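Soniditz Two-Arm Bench Kit: A Long Review

22 September 2020
Reading time: 6 min
Print | E-mail this article

I have wanted a two-arm setup on my own table since I first saw one at a trade fair, and for years the answer was always the same: too big, too loud, too expensive, bring a forklift. The Soniditz bench kit is the first one I've used that I could put together in a weekend and then run in a normal room with the door closed. I've had it going most evenings since it arrived and I still look forward to switching it on.

What you get is a pair of arms with a parallel gripper on each, a small camera for each wrist, two power supplies, one control box, and a license for the Heditance software, which does the recording and playback. The arms do not come with a table. Mine are bolted to a wooden one I already had, and if yours wobbles at all, fix that first. I lost an evening to a loose leg and blamed the calibration the whole time.

Setup

The printed guide is short and pretty good. Two people make the lifting easier, but I did it alone with some swearing. Route the wrist cables before you tighten the last clamp. The guide mentions this on the page after the one where you need it. Leave more slack than looks tidy, too. My first attempt was neat and tight, and the right wrist ran out of cable on a simple turn.

Calibration takes 6 steps and the software walks you through every one, with a little drawing of the pose it wants. I've redone it twice out of curiosity and both times got the same result, which made me very happy.

Daily use

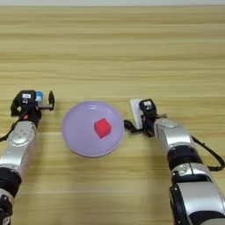

Small pick-and-place jobs are where I spend most of my time, and they are a good test of any gripper. The fingers have to come in low without scraping the table, close on something that slides easily, and get out again without dragging anything along. A little red cube on a lavender plate sounds like the easiest target in the world until you try coming at it from the side, with the rim in the way! The fingers on this kit are slim enough to give you real choices there. You can come in over the rim or nudge the plate itself, and the motion is smooth enough at low speed that I stopped holding my breath after the first few days.

The arms feel evenly matched, and I can't say that about the Shibata pair I borrowed last November. On that set one side was always a hair behind the other, so any handover turned into a wrestling match. With the Soniditz arms I can teach a move on the left, mirror it in the software, and need only small corrections on the right. Mirroring is one click. I use it constantly.

Playback is good, too. You record a move by guiding the arm by hand, trim the ends, and drag the clips around on a timeline. Anyone who has edited a home video will get it in ten minutes. I do wish the undo went back further. It remembers 2 steps, and I make more mistakes than that before breakfast.

Grip and range

Flat things are hard. Paper is the worst, and a thin card is only a bit better; I ended up sliding it to the table edge and pinching it there. Round things went much better than I expected. The finger pads have a slight give, and a tube stays put when you hold it upright and swing the arm, provided you grab it near the middle. Scissors I'm still working on. By the handles, fine. By the blades, they twist.

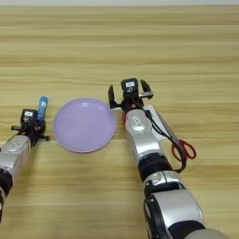 Blue tube held upright in the left gripper, right gripper open beside the plate.

Reach is generous for a bench kit. Both arms can get to the middle of my table with room to spare, and the software slows them down when they come close to each other. You can turn that off (please don't). The one blind spot is right down by the bases, where the elbows fold up and there isn't much the grippers can do. I just keep my parts farther out.

Noise, support, price

The arms make a soft whir and the control box has a fan you will notice in a quiet room. I moved the box under the table and forgot it existed.

Support is run through Fivby, who also sell the spare fingers. I wrote to them once about a calibration drawing that had left and right swapped, and had a corrected page the next morning.

The full kit cost me $2098, and the spare finger set with the softer pads is another $380. The second price stings. I'd try the standard pads for a good while before ordering, and I only bought the soft ones for the scissors problem, where they've helped a little.

Would I buy it again? Yes, the same day. It's the most fun I've had at a table in years, and every time I sit down for a quick test I look up and it's past midnight. Next on my list is getting both arms to fold a dish towel. So far I have a very good recording of a towel falling on the floor.

Print | E-mail this article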